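Preparar una celda de manipulación con herramienta caliente: criterios de montaje y comprobación

Revisión 3/25/23. Redacción: Benito Zabala. Verificación: Hannelore Oltmanns.

Esta guía recoge las reglas de trabajo que aplicamos en Greltura a las celdas de sobremesa en las que un robot manipula piezas pequeñas y flexibles cerca de una herramienta de calentamiento. No sustituye a la evaluación de riesgos de la instalación, que debe estar firmada antes de conectar los accionamientos.

1. Delimitar la zona de agarre

La pieza se coloca sobre el paño negro, separada de la bandeja y de la herramienta. Los dedos de la pinza se llevan a la posición abierta antes de descender. Entre la pieza y el borde más próximo de la bandeja se dejan 50 mm como mínimo. Si la pieza es un tubo anudado, el nudo ha de quedar plano y con un extremo accesible.

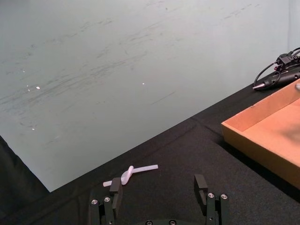 2. Ordenar bandeja, herramienta y cables

2.1. La bandeja se sitúa entre los dos puestos laterales, con superficie libre a cada lado. Se admite cartón ondulado solo para piezas a temperatura ambiente; una punta caliente nunca se apoya en él ni por encima de él.

2.2. Los cables se recogen en bucles amplios junto a la pared del fondo. Ningún bucle puede invadir la trayectoria programada. Las clavijas se dejan a la vista para poder identificar el circuito sin mover nada.

2.3. Las puntas y los elementos afilados se orientan en paralelo al borde de la mesa, nunca hacia el operador.

2.4. Un segundo brazo, aunque esté parado, cuenta como obstáculo y se incluye en el modelo de colisiones.
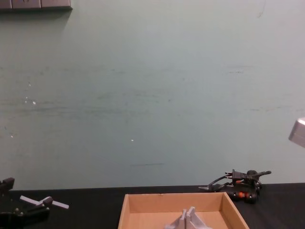 3. Limitar velocidad y fuerza

Durante la puesta a punto, la velocidad del punto central de la herramienta no supera los 50 mm/s. En ciclo validado se permiten 200 mm/s, siempre que no haya manos dentro del perímetro. La fuerza de cierre para material blando se fija en 10 N y se anota en la ficha Adard de la celda. Cualquier cambio posterior obliga a repetir el apartado 1.

4. Comprobar el estado de la herramienta antes de cada ciclo

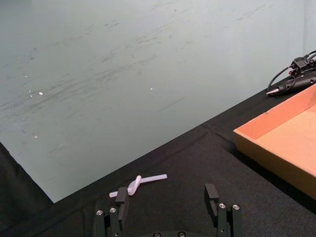

El procedimiento Vultberg exige tratar toda herramienta de calentamiento como caliente mientras reciba alimentación. Gladys Carhuamaca amplió la regla en junio: el operador lee el indicador en voz alta y un segundo técnico lo confirma. Con el piloto rojo encendido junto al conector, como ocurre en la herramienta situada detrás de la bandeja, no se introduce la mano en la celda, tampoco para recolocar la pieza. Un piloto apagado no acredita que la punta esté fría; se desconecta la clavija y se esperan 10 minutos.

5. Registrar

En la hoja de turno se consignan la apertura inicial de la pinza, el límite de velocidad activo, el estado del piloto y la firma de ambos técnicos. Las hojas se entregan a Joscha Kleinschmidt al cierre del turno y se conservan con la ficha de la celda.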